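Stillorlow Cleaning Supplies
Home > Cloths & Towels > General Purpose > Lolex Soft Cloth, Lilac

Lolex Soft Cloth, Lilac / Grey Edge

£7 per pack
In stock: 194 packs
Order before 2 pm for same day dispatch

Colour: Lilac (shown) | Green | Sand — sand out until October
Add to basket | Add to list | Ask a question

Overview

Soft fuzzy towelling cloth for desks, shelves, window sills, screens, kitchen worktops, the lot. Lilac with a darker grey edge. Floppy from new, no stiff finish to wash out first. Picks up dust dry, wipes up spills damp. Goes in the machine with your other cloths (see Washing, please do actually read Washing).

We've had this one in the range a good while now. It started as a trial box from Caruso and then offices kept asking for it by colour — "the purple ones" — so it stayed. If your reorder sheet says purple cloth, lavender cloth or lilac duster, it's this. Same item. Old code still works in the search box.

What it's good for

Desks and meeting tables. Dry first, then damp if there are coffee rings.
Monitors, with the power off. Cloth just damp, no spray straight on to the screen.
Whiteboards, though keep one cloth for that and nothing else. The ink stays in the pile and you'll be smearing it on somebody's desk next.
Taps and sinks. Buff with a second dry one.
Inside of fridges.
Car dashboards. Plenty of people buy it just for this.

What it isn't good for

Floors. Too small, wrong weight, get a mop.
Ovens, grills, anything hot. It will mark.
Bleach. Takes the lilac straight out in patches. Cloth still works but looks awful.
Rough brick, unplaned wood, velcro. It snags on all of them.
Cutting grease. Use the Akex degreasing wipe first and then this to finish.

In the pack

Cloths in one colour, banded with a paper strip. No plastic bag since the last packaging change. Mixed colour packs not available, sorry, we get asked a lot. If you want lilac for desks and green for the kitchen it's a pack of each.

Packs may look fuller or flatter depending on how long they've sat under the others on the shelf. Shake them out, they come back.

Colour coding

Lilac isn't one of the usual red/blue/green/yellow lot, and that's why a few sites like it. Easy to say "lilac is offices only" and have it stick. Gisela Benítez does the cleaning rotas for an office block we supply and put it like this in her review:

"We had blue for general and blue for kitchen and guess what ended up where. Changed the desk cloths to the lilac and now if I see one by a bin in the kitchen I know straight off it's in the wrong place. Would buy in other odd colours."

No other odd colours planned at the moment but we passed it on.

Washing

Wash before first use, on its own or with similar colours. A little lilac comes out in the first wash. Not much but enough to tint a white tea towel.

40 normal, 60 if it has been in a kitchen.
Normal powder or liquid, less than you think.
NO fabric softener. Coats the pile and after that it just pushes water about.
Line dry or tumble low. High heat flattens the fuzz and it dosen't come back.
Don't iron. Can't think why you would, but we've been asked.
Keep away from cotton towels in the wash if you can, it collects the lint.

If a cloth has gone flat and useless after softener, try a hot wash with a cup of white vinegar and no detergent. Works more often than not.

Size and weight

Standard desk cloth size, fits the narrow trolley caddy folded in four. Weight is towards the heavier end for us. Heavier than the Caruso value duster, lighter than the drying towel. If you need exact measurements for a tender, email and we'll put the spec sheet across. It's being redone so isn't linked at the minute.

How to fold it

Half, half again. That gives you separate clean faces, use one, turn, use the next. When they're all grey with dust, into the wash bag and take a fresh one. Don't keep scrunching it into a ball, you only ever use the same dirty bit and then wonder why the desk is streaky.

For sills and the tops of partitions leave it open and pull it along in one go, towards you. For keyboards pinch up one corner and go between the rows with that.

The grey edge tends to roll over on itself once it's been handled. Normal, all of them do it. Flatten with your hand before folding if it bothers you.
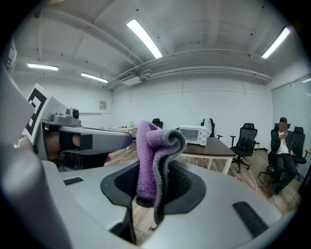 Snagged loops — snip them, don't pull. Pulling takes the whole row with it. A snipped one you won't notice after the next wash.

How many do I need?

Depends how often you wash. Small office, one person cleaning in the evening, one pack does it with a few in the wash. Bigger floors, order enough for two full days' use so that one lot can be drying. Leandro Troncoso on our phone line is good at working this out, give him the number of desks and how often the machine goes on and he'll tell you. He'll usually tell you fewer than you were going to order too.

Quantity prices

One pack — £7
Case and pallet prices on request, log in to your trade account or ring
Mixed cases with green are fine at case price, just put a note on the order

Trade customers: discount shows at checkout not on this page. We know. It's on the list.

Delivery

Standard delivery, all mainland addresses. Islands and Northern Ireland allow longer. Orders of cloths only go by post, anything with liquids goes by courier, so if you order both they may turn up on diferent days.

Collection from the trade counter is free. Ring the bell at the side door, front one sticks.

Returns

Unopened packs, full refund. Opened but unwashed, exchange for another colour. Washed or used, only if faulty. Edge stitching coming away in the first few washes counts as faulty, send a picture and we replace, no need to post the cloth back.

Reviews

From 1,095 ratings. Most recent shown first.

Florencia Salinas
Five stars
Really soft, bought for the office and took one home, now I've ordered my own. Brilliant on the bathroom mirror if you do it damp then dry.

Peadar Phelan
Four stars
Good cloth. Grabs dust well. Knocked one off for the colour coming out in the wash — it does say so on the page to be fair but I didn't read it and I've a lilac shirt now.

Fidel Paredes
Three stars
Fine for desks. Was hoping to use it on stainless and it left fluff the first couple of goes. Better since washing. Would like a bigger size.

Reply from Stillorlow: Hi Fidel, yes, wash first for steel or glass, there's loose fluff on all new ones. Bigger size is the Lolex Drying Towel, grey only. Thanks for the order.

Anonymous
Five stars
purple ones are back, good

Questions

Can I use it on glasses / camera lenses?
Glasses yes if it's clean and has never been near softener. Lenses we'd say buy a proper lens cloth.

Is it the same as the Caruso one?
Caruso supplied the first boxes. It has been Lolex own label since. Same feel, edge used to be the same lilac as the cloth, now it's grey.

Does the green have a grey edge too?
Yes. Sand will have a brown one.

Do you do a sample?
One per business, ask at the counter or add a note to any order. Colour is whatever's open.

How long do they last?
Up to a couple of years in an office if you stay off the softener and the high heat. Kitchens, a lot less. When the pile's gone, demote to bins and bikes.

Can it be used with the Akex screen spray?
Yes. Spray the cloth, wipe, then a dry face of the same cloth.

Can I have them printed with our logo?
No. Tried it, print doesn't sit on the pile. We can do a woven tag sewn in to the edge, minimum order applies and it takes a few weeks. Ring first.

Goes with

Akex Screen Spray, trigger bottle
Akex Degreasing Wipes, tub
Lolex Drying Towel, grey
Caruso Value Duster, yellow
Mesh wash bag with drawstring, for keeping cloths together in the machine
Trolley caddy, narrow

Product details

Brand: Lolex
Item no: 3387
Colour: lilac, grey edge
Surface: soft pile
Sold as: pack
Wash: 40 / 60, no softener, no bleach
Tumble: low

Page last checked in October. Prices ex VAT unless you've switched the toggle at the top. Something wrong on here? Tell us, email's at the bottom, Leandro reads them in the mornings.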